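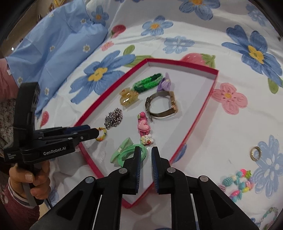
Opening - say hi, thank Freya Inskip for the invite, find out who in the room sells scarves and who just wears them (both welcome!)

So I'm going to talk about winter scarves and why mine kept coming back. February was my worst month for returns ever, 12 of them, and nearly every note said the same thing: too short. I was so sure it would be the wool! People don't mind a bit of scratch as much as I thought, but they do want to wrap a scarf twice and still have ends to tuck in.

Hold up the Gernon scarf here, then the Saliba. Let the front row try them on. Wait for the laugh when the Gernon won't go around twice. 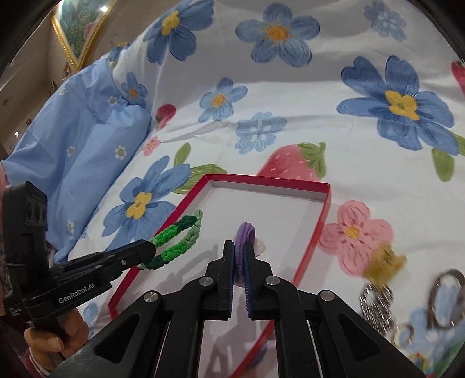 Next bit is color, and this is where I get carried away, so watch the clock. We sold gray and navy at the Orkbridge shop for years and they did fine. Then I put a soft purple in the window, close to that lavender hair tie, and people who came in for gloves walked out with a scarf. Small things in a color like that are an easy yes - a scarf needs a little more courage, so I put it next to a plain coat.

Washing. Keep this short, they always ask anyway. Cool water, flat on a towel, no hangers. Tell the Markarel story (the one with the radiator) if there's time.

Fringe or no fringe - ask for hands up. I'm a fringe person and I'll argue about it!

Leave 2 minutes for questions. Samples go back in the blue bag, please count them before the coffee break.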